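May, workshop book, 7:40 am

Cut of the Sakach interview special, ep 2 of the daytime series. Run time 2865 sec, way over. Cullmont want it shorter and they want the opening monologue kept whole, can't have both. Trimmed the audience Q bit first, then the walk-on. Applause still too hot at the top, pulled it down and it sounds like rain now. Try again after lunch.

Subtitles: Güneş file loads but the dotted letters drop out in the lower third. Same fault as last time, wrong font on the Plenau machine. Reinstalled, fine in preview, not checked on export. Somebody check on export pls.

Caption count 526. 16 of them run past the line limit, mostly where the host talks over the guest. Split by hand, tedious. Don't use the auto split, it breaks in the middle of names.

Colour on the couch segment is off, host goes green whenever she leans foward. Left the guest side alone.

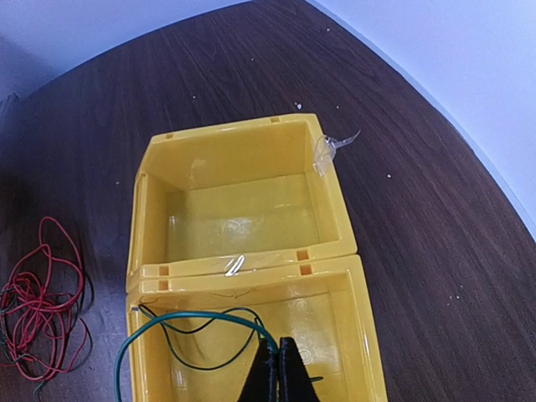 Exported the two versions after that, short and long. Short one has the new title card, long one still has the old. Don't send the long one to Cullmont untill the card is swapped.

To do: room tone for the book club segment, teaser, ask Plenau re the licence on the theme music.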